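Brotalham Baskets, Tall and Low

Home > Storage > Shelf and Table Baskets

Brotalham is a line of rectangular wicker baskets for shelves, counters and play tables. It comes in two shapes. The tall one is dark brown, with a thick rolled rim and a tight weave. The low one is a light caramel color and wider, with rounded corners, a braided rim and sides that lean outward. They are sold one at a time, and most people who write to us have ended up with one of each.

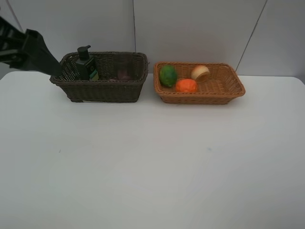

Page last changed: Jan 8, 2019

The tall basket

Use the tall basket for things that stand up. A pump bottle fits with its head clear of the rim, so you can use it without lifting it out. It also takes cups, brushes, folded cloths and the small stuff that otherwise spreads along the back of a counter. The sides flare a little toward the top.

The weave is dark, and dark things at the bottom are hard to find. If you plan to keep small items in it, put a light cloth in first. We do not sell a liner for this shape.

The low basket

The low basket is for things you want to see and grab. Constanza Ledesma in our showroom keeps toy fruit in hers, and it is the shape most preschools order. Small children can reach over the side without tipping it. It also works for real fruit, bread rolls, mail or keys.

Fill it in one layer. It will hold more than that, but round pieces roll off the top as soon as the basket is moved.

Weight and load

The tall basket weighs 700 grams empty. The low basket is lighter. Neither has handles, so carry them with a hand under each end. Do not lift a full basket by one side of the rim, as this loosens the weave at the corner and we can't repair it.

Using them on a table

Both shapes have a flat base and can go straight on a painted or coated tabletop. Wipe the table first. Grit under the base will mark a white surface if the basket is pushed back and forth. Leave a gap of a finger or two between baskets so the rims don't rub.

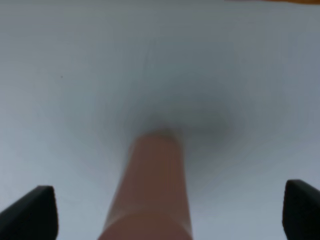 If the table is used for sorting or pretend cooking, leave the front half clear and keep the baskets toward the back. Pieces can then be laid out one by one and put back without reaching across anything. Chunky pieces are best. Thin sticks and beads can get caught between the strands.

Cleaning

Brush out crumbs with a dry paintbrush. For spills, use a damp cloth and a drop of dish soap, then let the basket dry upside down away from a heater. Do not soak it. Soap that drips from a pump bottle leaves a pale ring on the dark basket if it is left there, so wipe it off the same day.

Ordering

Tall, dark brown: item 97-T
Low, caramel: item 97-L
Carton for schools: 8 baskets, either shape or mixed

Contents and bottles are not included. The Tranero lidded basket is a separate line with a different rim, and its lids do not fit these.

Unused baskets can be returned within 90 days. Color varies a little between batches. If you need several to match, order them together and write "same batch" in the notes. For school orders contact Lorena Lagos, and for everything else Baltasar Sepúlveda at the order desk.

The next delivery of the low basket is due in March. The tall one is in stock.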